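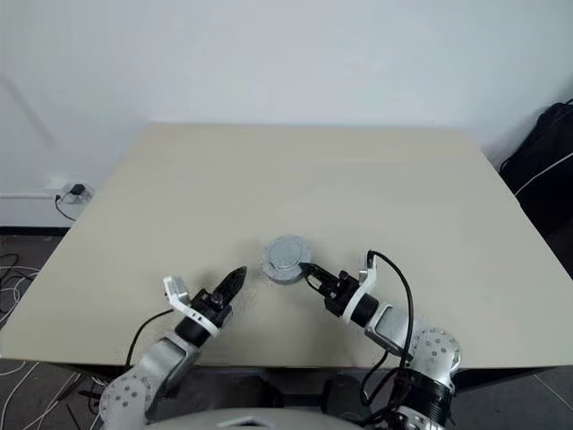

Storage and Placement of Small Round Parts on a Shared Bench
Student project report, Product and Workshop Practice module
Ningsih Menon

Print this page | E-mail this page

1. Background

The Volulero workshop keeps a number of short round parts with a flange at the base. They are used in several practical classes and are put out on the bench one at a time. At the start of the project they were stored in a deep drawer, on their sides, and were returned to whichever bench had space. Students reported scratched flanges and parts rolling off the bench top.

The aim was to find a bench surface and a resting position that keep the part still and easy to pick up, and to write a short procedure for putting it out and away.

2. Bench

A square table with a matte top was chosen. Two other tables were tried first. The glossy one, marked Stivel in the inventory, gave strong reflections from the ceiling lights and made the edge of the flange hard to judge. The second was too narrow for two people to work at. The wall behind the chosen table is plain white, and the table stands slightly forward of it so that the top does not rub against the paint.

3. Method

Each trial began with the part flange down, near the middle of the top. The bench was then knocked once at the front edge with a rubber mallet dropped from a fixed height of 20 cm. The movement of the part was measured with a steel rule against a pencil mark. The trial was repeated 18 times in each of two positions, flange down and on the side.

Parts were wiped with a dry cloth between trials. The cloth supplied under the name Yan left lint under the flange and was replaced after the first set.

4. Results

Flange down, the largest movement recorded was 2 mm. On its side, the part rolled in every trial, and the longest roll was 46 cm — enough to reach the edge of the table from the centre. No difference was found between morning and afternoon sets.

5. Procedure adopted

Clear the top and wipe it. Set the part down flange first, close to the centre. Grip it from the side, low down, and lift it straight up. Do not slide it, as grit under the flange marks the table. Return it to the shallow Firkeletti tray, flange down, one part to each space.

6. Limits

Only one size of part was tested. The mallet drop is a rough stand-in for someone leaning on the bench. The tray was delivered in October, so wear on its lining has not been assessed.

Contact the workshop office | Copyright Volulero | Back to top

This site uses cookies. By continuing to browse you accept their use.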